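4.2 What counts as clutter on a table

The household literature tends to treat the cleared table as the natural end point of tidying. Kaneko's scale, which we used in our first round, gives a table a score from the number of things left on it, and a bare surface gets the best mark. We had doubts about this before we started and have more now. A score that falls with every object assumes that every object is out of place, and that is the very thing a study of tidying ought to find out.

Our material comes from 45 households in Sampaio and Pilell, visited between January and April. Residents were asked to name each thing on the table they used most and to say whether it belonged there. The visits gave us 597 named things. Lindalva Bragança and Ott Rebane then sorted the same things from photographs, without seeing the answers. If clutter is something a stranger can read off a surface, the two sets of judgments should agree. They agreed poorly, and worst of all on small goods with no obvious shared use.

Three explanations have been offered for this kind of gap. Van Dusen puts it down to habit, and holds that people stop seeing what has been in one place for long enough. Tănase argues that residents defend their tables when a visitor asks. The third view, common in advice books and in the material sold with the Huvel storage range, is that people simply lack enough containers. None of the three was tested against tables in use, as far as we can tell from the published reports, and the last comes from people with boxes to sell.

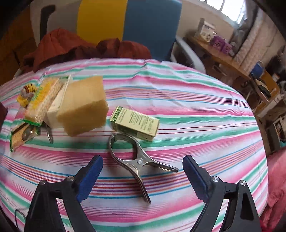
Figure 3. Small goods on a striped tablecloth.

Mixed groups gave our sorters the most trouble. The usual rule is to match things by kind: food with food, tools with tools, paper with paper. It works well for a stack of plates and badly for the sort of group in Figure 3, where a metal spring clamp lies just in front of a small pale green carton, with a tan sponge-like block to one side. One sorter filed the clamp under tools and sent it out of the room. The other filed it under kitchen goods and left it where it was. Both could defend the choice, and neither could do so from the surface alone. The cloth was no better guide. The Brokance manual takes a smooth cloth as the sign of a table kept ready for meals, and by that test the wrinkles and raised folds across the far part of this one should lower the score. We see no reason to believe it. A cloth may wrinkle from heavy use, from poor ironing or from having been shaken out and put straight back.

We also looked at whether more storage went with fewer things on the table. In the 20 households that already owned a drawer unit within reach of the table, it did not. Residents there named as many things as belonging on the surface as residents elsewhere did. This is a small group, and we would not build a theory on it, but it sits badly with the claim that a table fills up for want of a drawer.

For the second round we dropped the count as a measure of order and kept it only as a record of load. Whether a thing is out of place was taken from the resident's answer, with the sorters' judgment reported next to it. Readers who prefer the older scale can rebuild it from the tables in the appendix, though we would ask them to say what they think it measures.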